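**Pindelik — Beverage Station Automation, Staff Checklist**
Inspector: Roald Lindqvist, October 30, 2022

- [x] Cup stacks upright in holder. *Comment: refill duty stays with counter staff.*
- [x] Gripper fingers checked for cracks. *Comment: inspect every 600 cycles.*
- [ ] Revised shift duties posted. *Comment: outstanding from September — staff must be consulted first.*
- [x] Handling check, close view.

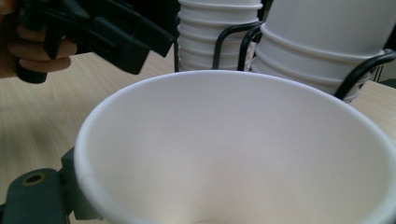
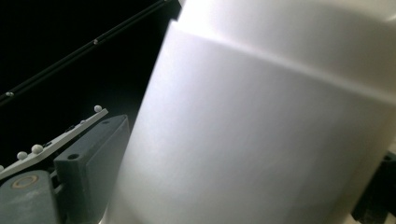
- [ ] Supervisor signature obtained.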